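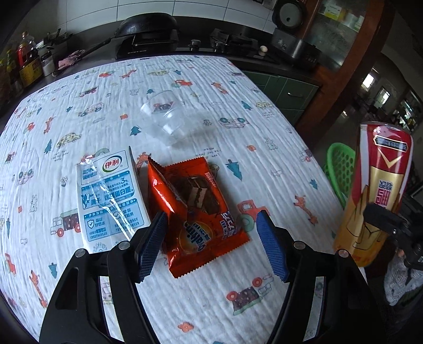 Packaging and Household Waste
Handout 4: Flexible packaging, from filling line to bin

This handout goes with the November lecture. Read sections 1 to 3 before the seminar and bring your answers to the task in section 5. Tables from the lecture are not repeated here.

1. What counts as flexible packaging

Flexible packaging is any pack that changes shape when it is filled, emptied or handled. Bags, pouches, sachets, wrappers and shrink sleeves all belong to it. Bottles, tubs, tins and cartons do not, even when they are made of thin material.

Most snack packs are made on a form-fill-seal machine. A flat roll of printed film is drawn over a former, the long edges are sealed to make a tube, the product drops or slides in, and the tube is sealed and cut across. The long seal is usually called the fin seal or lap seal. The cross seals are the end seals. A zigzag cut at the end gives the fingers somewhere to start a tear.

Terms you should know:
Web – the continuous film before it is cut.
Repeat – the length of one printed pack on the web.
Headspace – the gas left in the pack above or around the product.
Laminate – two or more films bonded together.
Barrier layer – the part of a laminate that keeps out oxygen, moisture or light.

2. Why so many layers

A dry cake or biscuit goes soft if it takes up water, and a moist cake goes hard if it loses it. Fats turn rancid in contact with oxygen, and light speeds this up. A single plain film rarely deals with all of these, so makers combine films. A common arrangement is an outer layer that takes print well, a thin metallised layer as the barrier and an inner layer that melts at a low temperature and makes the seal.

The trouble comes at the end. The layers cannot be pulled apart by hand, and a sorting plant cannot separate them either. A laminate of two different plastics is usually treated as residual waste even where each plastic could be recycled alone.

Single-material films are the main answer offered so far. They are easier to reprocess, but the barrier may be weaker and the sealing range narrower, which can mean slower lines or a shorter shelf life. Gunārs Lūse covers this in his guest lecture, using the Prinine trial. You do not need the chemistry for the exam. You do need to be able to explain the trade-off.

3. What happens in the home

Packaging studies used to stop at the shop door. The Istley household study followed waste into the kitchen. It took in 119 households, of which 81 kept a diary for the full period. The rest either dropped out or returned diaries with gaps, and these were left out of the main analysis.

Points to take from it:

People decide by feel. A stiff, shiny pack was more often put with recycling than a soft dull one, whatever the label said.

The nearest bin wins. Where the recycling container stood in another room or outside, small wrappers went into whatever was beside the worktop or table. Larger items were carried further.

Small items are forgotten. Diaries recorded bottles and boxes well and wrappers badly. When diaries were compared with the bin contents, roughly 2 in 5 wrappers had not been written down.

Open containers and lidded bins were not compared directly, and this is a gap in the study.

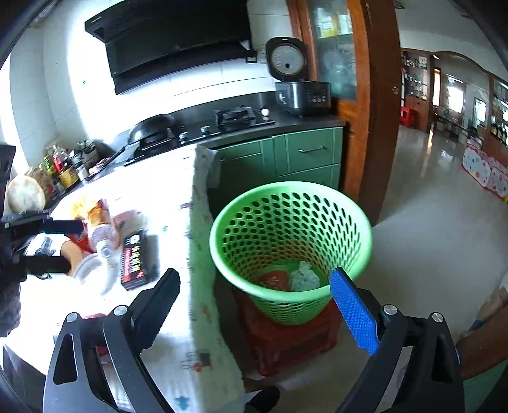
4. Collection and sorting

Two schemes are set for comparison. Dillis collects films together with other plastics at the kerb. Ghaffari asks residents to take them to drop-off points at shops. Kerbside collection gathers more material, but more of it is dirty or wrongly sorted. Drop-off material is cleaner and there is less of it.

At the plant, films cause problems because they are light and flat. They wrap round shafts, and they travel with paper on the screens. Very small pieces fall through with the fines and are lost.

5. Seminar task

Keep every wrapper you open at home for 2 days. For each one, note the product, the type of seal, whether the inside is metallised and what the disposal label says, if there is one. Weigh them together. Kitchen scales will do.

Then write one side of A4 on which of them could be changed to a single-material film, and what the product would lose by it. Do not bring the wrappers.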